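Projection workshop notebook - July, Sunday

Started at 10 with the Hillonis print. Kurniawati had already wound the first two reels off the shipping cores, so I went straight to inspection. The film runs 117 minutes across six reels. It is the same print that played the Kusuma in spring, and the inspection card was still in reel 1, filled out in pencil and only partly readable.

Reel 1: light base scratches at the head, nothing in the emulsion that I could find. Two old tape splices near the title card. Remade both. One frame lost at the second, which was already torn through the perfs.

Reel 2: clean. Best reel of the lot.

Reel 3: 19 damaged perforations, nearly all on the soundtrack side, in one run after the train station sequence. Repaired with perf tape and ran it by hand through the gate twice. It catches a little on the way in but does not jump. I want to see it at full speed before I sign off on it.

Reel 4: color has started to go. The night scenes by the harbor have turned pink in the shadows and there is nothing to be done about it here. Kurniawati thinks the audience will take it as part of an old print. I would still like a line about it in the program notes, since people did complain after the Tora screening.

Broke for lunch at 12:30.

Afternoon, reels 5 and 6. Reel 5 was wound emulsion out, all the others emulsion in, so somebody had rewound it in a hurry. Rewound it at low speed. Found a changeover cue scratched in by hand ahead of the printed one, a big ugly cross over four frames. It comes in the middle of the mother's long speech at the kitchen table, the best scene in the picture, and everyone will see it. Left it alone. If we start cutting out other people's cue marks we will lose the line as well.

Reel 6 is short and in fair shape. The end credits are missing the last few feet. The card says this was so when it arrived at the Kusuma, so we are not on the hook for it.

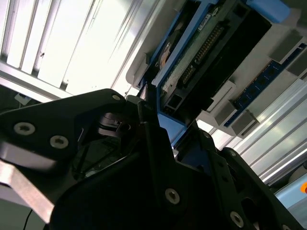
Ran reels 1 through 3 on machine A after coffee, sound on, house lights half up. Notes from the seats:

- Picture steady on 1 and 2. Slight weave at the start of 3, gone within a minute.
- The repaired perfs went through without a jump. A faint ticking at the gate, only audible with the booth door open.
- Focus drifts toward the end of every reel as the lamp house warms up. Touch it up at the 15 minute mark and again before changeover.
- Volume at 4 is right for the dialogue. The brass band in reel 2 is loud at that setting but the mix is meant to be loud there, I think. Kurniawati disagrees and would bring it down a notch. We will try it her way with people in the room.

Changeover 1 to 2 was late by a second, my fault. 2 to 3 was good.

I had not seen the film all the way through before. It is slower than I remembered from the clips, and the first half hour is mostly two brothers not talking to each other in a truck. It picks up once the sister arrives. I understand now why Pekau wanted it to open the season and not sit in the middle of it. The harbor ending works even with the pink shadows, though I only saw it on the bench viewer.

Aspect ratio: the card says 1.85 and the leader says 1.66. Checked both plates. At 1.85 the tops of heads go in the truck scenes, and at 1.66 everything sits where it should. Going with 1.66. Masking needs to come in on both sides and the left motor sticks, so do it before the doors open and leave it.

Seats: 202 on the plan, but row F is still roped off on the aisle side. Told the box office.

To do:

- Reels 4, 5 and 6 at full speed on machine B
- New perf tape, we are down to the last roll
- Clean the port glass from the booth side
- Write up the condition report for Pekau, with the reel 3 repairs and the missing end credits listed separately
- Ask Hillonis if they hold a second copy of reel 4

Kurniawati has the key to the film store. Reels are back in their cans, tails out, on the second shelf. Machine A is switched off at the wall and the gate is open.

Contact: Kurniawati Lubis, projection booth | © Tora Film Workshop | Back to top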